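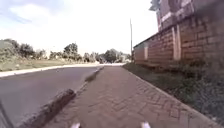
Is the herringbone brick footway to be kept when the kerb is repaired?
The brick footway will be kept in its present pattern, and any blocks lifted for the kerb work will be put back or replaced to match.

The question above has reached the Footways Office in several forms, and it is placed at the head of this message for ease of reference. The fuller reply follows.

To: Drarnance Residents' Mailing List
From: Footways Office
Subject: Re: Brick footway and kerb, Jara Road
5/7/18

Dear subscribers,

The Office acknowledges the message copied below and thanks its author for setting out the points in order. The same reply is being sent to the whole list so that all frontagers have the same information.

> From: Nilmini Kanagaratnam
> Subject: Brick footway and kerb, Jara Road
>
> Dear Sir or Madam,
>
> I write with regard to the notice of kerb repairs on Jara Road, reference 1455. The notice refers to "reinstatement of surface" and does not say what the surface will be. When the gas main was renewed at the Porska end in April, two strips of the footway were filled with black tarmac and have been left so.
>
> I should be grateful to know:
>
> (a) whether the reddish-brown bricks will be relaid in herringbone as they are now;
> (b) whether the low concrete kerb will be replaced or only patched;
> (c) whether the grass on the far side of the road is to be used for storing materials, as it was very badly rutted last time;
> (d) whether those of us with pushchairs and wheelchairs will have a way past.
>
> I have no objection to the work itself.
>
> Yours faithfully,
> Nilmini Kanagaratnam

In reply to point (a), the contractor, Brokex, is required by the specification to lift the blocks by hand along the kerb line, to clean and stack them, and to relay them in the existing herringbone pattern. Cut blocks at the edge will be renewed where they are broken. The Office holds a stock of 3018 reclaimed blocks at the Porska depot, and these will be used before any new ones are ordered. Subscribers should expect some difference in colour for a time, as the stored blocks have not had the same wear or the same dust.

The tarmac strips at the Porska end are a temporary reinstatement by the gas undertaker. They do not form part of reference 1455. A separate request for permanent reinstatement has been made, and the Office will write to the list when a date has been given.

In reply to point (b), the kerb will be replaced over a length of up to 152 metres on the footway side only. The remainder is weathered but sound and will be left in place. New units will be of concrete and will be laid to the same low height, so that the fall of the footway towards the road is not altered. The kerb on the far side of the road is not included.

In reply to point (c), the verge is not to be used for materials, vehicles or spoil. Blocks and kerb units will be kept on the carriageway within the barriers. Any damage to the grass should be reported with a note of the nearest house number.

In reply to point (d), the work will be carried out in short lengths. A ramped walkway will be provided in the road beside each length while it is closed, and the footway will be reopened at the end of each length before the next is begun. Frontagers will receive a card through the door beforehand. Residents who need help with bins or deliveries during that time are asked to reply to the Office directly and not to the list.

Joints will be filled with kiln-dried sand, which should be left where it lies. It will be brushed in a second time after the first week and residents are kindly asked not to sweep or hose it away.

Further questions should quote reference 1455.

Yours faithfully,

Footways Office
Drarnance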